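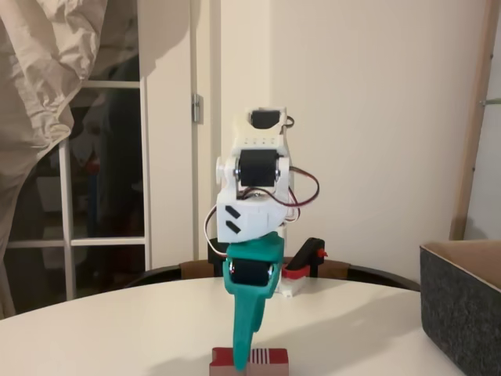
Taltus servo service kit, second look

I keep one small printed arm running for bench demonstrations and I have had the Taltus kit on it since August. The kit contains a centring jig, a bag of spare horns and screws, two drivers, a strip of cable clips and a printed card of torque limits. It is sold by Drukgate and fits most hobby-size arms with printed brackets and plastic servo horns.

The jig is the part worth paying for. It holds the horn at mid-travel while the servo is powered, so the bracket goes on square. Without it I was generally out by one spline, and the gripper drifted to one side of the pick point. With it, the finger comes down on a small wooden test block at the taught position and stays there. I logged 400 cycles before re-checking and found no correction needed at the wrist. The shoulder was out by 2 degrees and one horn screw had backed off a quarter turn.

The drivers are adequate. The smaller one rounds at the tip if used on the case screws, so keep it for horns. I have gone back to my Willems set for everything else.

The cable clips are poor. They are stiff, they mark white plastic, and they hold the servo leads too close to the joint. Ottar Amundsen fitted a full set to his arm and broke a signal wire at the elbow. I leave the leads in a wide loop clear of the brackets and check them at full travel in both directions — ugly, but easy to inspect.

The card recommends a service every 1000 cycles. I would halve that for any arm with printed gears, and check the gripper pivot each time. Grease is not included.

Replacement horns are listed under part 204 and fit without filing. The colour match on the spare brackets is poor, if that matters to you.

Recommended for the jig. Buy clips elsewhere.

Related reviews
Fundidis bench supply, fixed voltage
Willems precision driver set
Drukgate bracket filament, white
Ylva Tangen on re-teaching home positions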